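Clutley dedica una tarde a la fruta y al dibujo

La sala de Bernix, en Clutley, abrió el miércoles una actividad que junta dos cosas sencillas: clasificar fruta y dibujar. La mesa estaba cubierta con láminas de personajes de dibujos animados, y encima de ellas se colocaron mangos, peras, kiwis, cítricos pequeños y pepinos dulces.

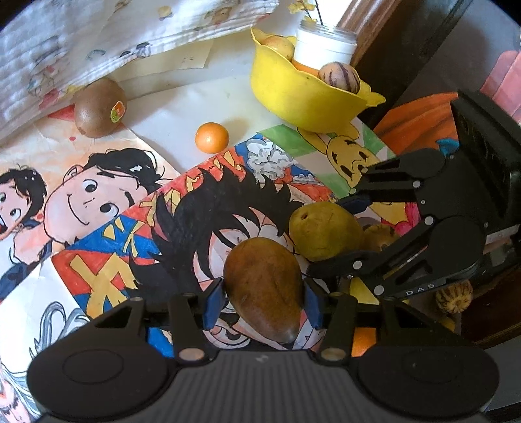
La inscripción cuesta 2 euros y da derecho a participar en dos sesiones. Según la organización, para esta edición se reservaron 160 plazas, y las de la tarde se terminaron primero. Los participantes aprenden a separar la fruta por tamaño y por madurez, y después eligen una pieza para dibujarla con lápices de colores.

La fruta es de la tienda Nzioka, que también presta las bandejas y los cuencos. Al final de cada sesión, las piezas que están en buen estado se reparten entre los asistentes - las muy maduras se usan para compota.
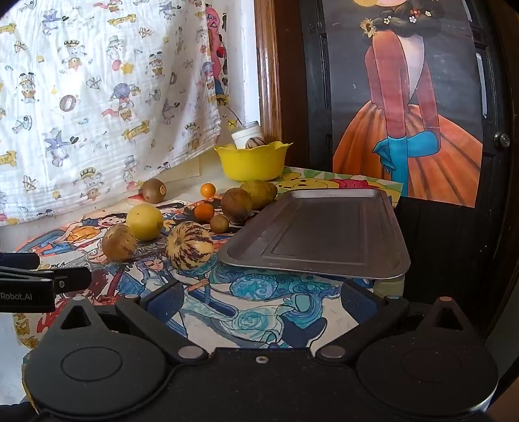
Una lectora de Clutley escribió a esta redacción que le gustaría ver más fruta poco conocida, porque en su casa los niños no habían probado nunca el pepino dulce. También pidió un horario más tarde para las familias que trabajan.

La próxima cita será en diciembre, en el local de Dreletti. Las láminas se pueden recoger a la salida.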